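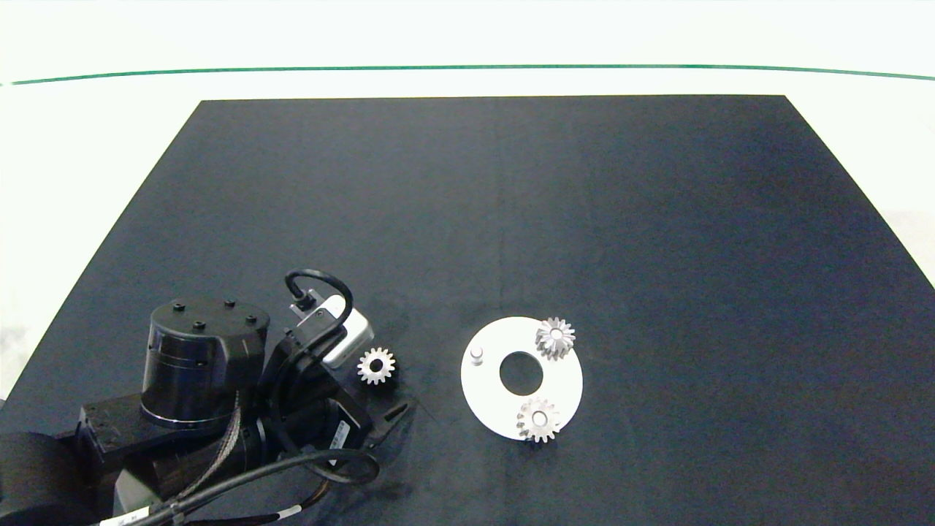
Attachment 1. Dark mat on the floor, vertical crease near the middle, light smudges.

Favevus bench support — gear set, Safavi training kit
Status: open, waiting on parts
Priority: medium
Opened in March by the assembly room

Problem as reported
Planetary set binds once per turn. Not a hard stop, more of a tight spot, then it lets go, then tight again. Same place every time as far as I can tell. Set was fine up to 1,005 turns on the counter, rated for 3,000 before first service. Now the drag is obvious by hand. Also a tick, hard to hear with the fans going.

No drops that anyone has owned up to. Grease is Nulline, same tube as always (125 g one, nearly gone).

What I tried first
Backed the cover screws off a quarter turn. No change.
Swapped the sun gear for the spare. No change, so put the orignal back.
Cleaned the ring, regreased, reassembled. Better for maybe a minute, then the tick came back.
Turned the whole thing upside down. Same tight spot.

So probably a planet gear or the carrier. Stripped it down.

Work surface
Used the big Skostness mat on the floor, bench is full. Couple of notes on it as the last ticket on this kit ended with grit in the teeth. Mat has a crease and it's smudged. Crease matters if you're rolling a gear along to look for wobble — it'll hop and you'll blame the gear. Roll to one side of it.

Also checked the dark fabric. Felt-type stuff, picks up everything. Lint in a gear mesh gives you pretty much the exact tick I'm hearing, so wanted to rule it out. 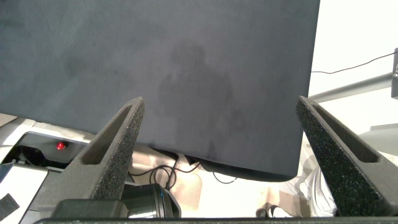 Attachment 2. Dark fabric, specks and small creases on it. Thin black cables on the floor below the hem, white cloth to the right.

Specks didn't come off with a hand brush. Tape got some of them. Under the loupe it's fiber, no metal, so not swarf from our gears. Good news I guess. Doesn't clear the lint theory though.

Cables under the hem need to be moved before anybody does a full strip there. Small parts roll, and a tangle like that is where they'll end up. Lost a retaining clip for half an hour on the last ticket for this reason. White cloth is for wiping teeth only, pls don't use it on the floor.

Strip and check
1. Carrier plate first. Flat on the cloth, pressed around the rim with a thumb, listening for a rock. None.
2. Ran a fingernail round the inner wall of the big hole. One slight catch at the lower side. Could be a machining line, could be a burr. Marked it with pencil.
3. Gears next to the plate, in the order they came off. Do not shuffle them. If one is bad you want to know which position it ran in.
4. Stood each gear on edge and looked at the face straight on, slow turn, light from the side. Chipped or rolled tips show up as a bright spot that's a different width from its neighbors.
5. Wiped, looked again. Half the "damage" is dried grease.
6. Bore check with the pin gauge. Two slide on fine. One is snug, has to be pushed. Same gear both times I tried it.
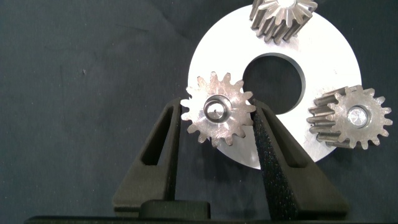 Findings so far
Snug bore is the main suspect. Snug on the pin means it isn't turning free on the carrier post, and that'd be felt as drag. Doesn't fully explain why it comes and goes once per turn, unless the post is a hair off too. Haven't measured the posts yet, micrometer is out for cal.

Carrier catch is the second suspect. Dressed it lightly with a fine stone, a few strokes, wiped down. Nail goes round clean now.

Lint: can't prove it either way. Found one hair in the old grease. One hair is not a tick every turn.

Test after dressing
Dry fit, no grease, snug gear still in. Tight spot still there but softer. Tick gone, or I can't hear it over the fans, will retry after hours.
Dry fit with the snug gear moved one post over. Tight spot moved too. So it follows the gear and leaves the post out of it, mostly.

Next
Replacement planet requested from Safavi, asked for a matched set if they have one.
New tube of Nulline on the same order.
Ask Skostness if the mat can be steamed flat or if that wrecks the backing.
Parts stay where they are under a cover until it shows up. Don't regrease, dont reassemble, don't run it.

Leaving open.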